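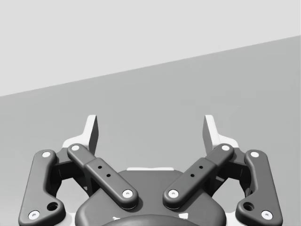

Geöffneter Greifer in der Simulation, zwischen den Fingern ist noch nichts.

"Socken sind schlimmer als Gläser"

März 2018

Die Entwicklerin hat den Kaffee noch nicht eingeschenkt, da ist sie schon bei den Socken. "Ein Glas hat eine Form, und die behält es. Eine Socke hat jedes Mal eine andere!" Sie leitet bei Nutell die kleine Gruppe, die Greifern Handgriffe aus Haushalt und Laden beibringt: Becher umsetzen, Dosen ins Regal stellen, Wäsche sortieren. Geübt wird zuerst am Rechner, in einer Simulation namens Kaklow, und erst danach in der Werkstatt.

Können Maschinen also bald den Haushalt machen? Sie lacht. "Den ganzen? Nein. Aber fragen Sie mich nach der Dose, da werde ich richtig froh." Im Oktober brauchte das Programm für eine einzige Dose noch so lange, dass man daneben in Ruhe ein Brot essen konnte. Inzwischen hat die Gruppe 3902 Versuche in der Simulation ausgewertet, und bei fast 2000 davon stand die Dose am Ende dort, wo sie hingehörte. Das ist gut die Hälfte. Für einen Laden reicht das nicht, das weiß sie auch. "Für uns war das trotzdem ein Fest. Vorher waren es 445 von 900, und das mit viel leichteren Aufgaben."

Warum zwei Finger und keine ganze Hand? "Weil man mit zwei Fingern erstaunlich weit kommt. Probieren Sie es zu Hause aus, nehmen Sie nur Daumen und Zeigefinger und räumen Sie die Spülmaschine aus. Teller gehen, Tassen gehen, beim Besteckkorb fangen Sie an zu fluchen." Die beiden Backen stehen einander gegenüber, fahren zusammen und klemmen ein, was dazwischenliegt. Schwierig wird es bei allem, was flach auf dem Tisch liegt - eine Postkarte, ein Deckel, ein Löffel. Da muss der Greifer erst schieben oder kippen, bevor er fassen kann.

Am Rechner kostet ein Fehler nichts, und darin liegt für sie der Reiz. "Ich kann über Nacht alles fallen lassen, was ich will, und morgens muss keiner fegen." Nur verhalte sich die virtuelle Dose eben braver als die echte. Reibung, Beulen, ein klebriges Etikett, das alles kommt in der Werkstatt dazu. Die Kollegen dort führen eine Liste mit Dingen, die in Kaklow klappen und am Tisch nicht. Die Liste ist lang, und sie liest sie gern.

Im Supermarkt sieht sie die Technik früher als in der Küche. Im Regal stehe wenigstens vieles in Reih und Glied, während daheim jeder Tisch anders aussehe und abends anders als morgens. Und die Socken? "Die kommen als Nächstes dran", sagt sie und zieht einen ganzen Beutel davon unter dem Schreibtisch hervor, alle einzeln.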